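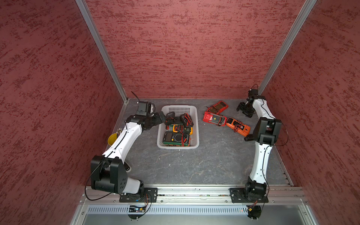

Does a written standard make a robot cell safer? Only the parts of it that somebody reads while standing next to the machine, and in my experience that's a page or two.

I've spent my evenings this week with the Sorura bench robot guide, which runs to 3,000 words and was adopted at Tulcombe in April. It is tidy and well organised, and I don't believe half of it. The section on risk scoring lets you multiply three guesses together and call the answer a number. Ours came out under 50, so we passed. Change one guess and we'd have failed, with the same arms bolted to the same rail.

The section on test gear is better. Meters with their leads attached are miserable things for a gripper to sort, and the guide says so plainly. Leads wind round whatever is beside them. It asks for leads to be tied before the meters go in the basket, and I'd keep that rule if I had to throw out all the others. It's also the one people skip.

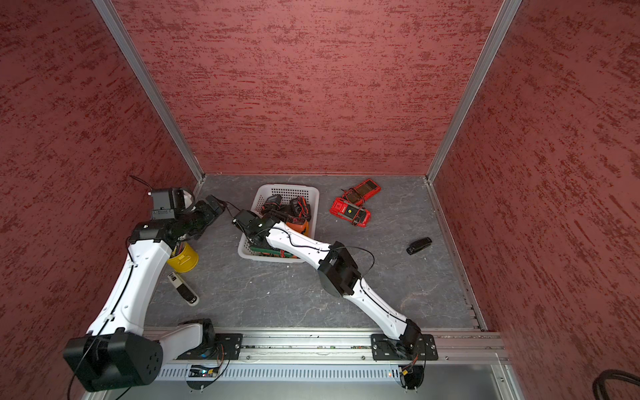
Both arms at the basket, two red meters still on the bench beside it.

Then there's shared reach. The guide wants a written plan wherever two arms can get at the same container. Fine - but it never says what goes in the plan. Nusthorpe wrote one sentence and got a tick. I'd want to know which arm gives way, and who checked it at full speed.

My other grumble is the sign-off sheet. A signature tells me a pen was working. Give me a short list taped at eye level, and a stop button that gets tested every morning before the power goes to the arms.

The Somboon revision is meant to fix some of this. I've read the draft and it's longer.

Print this post
E-mail this post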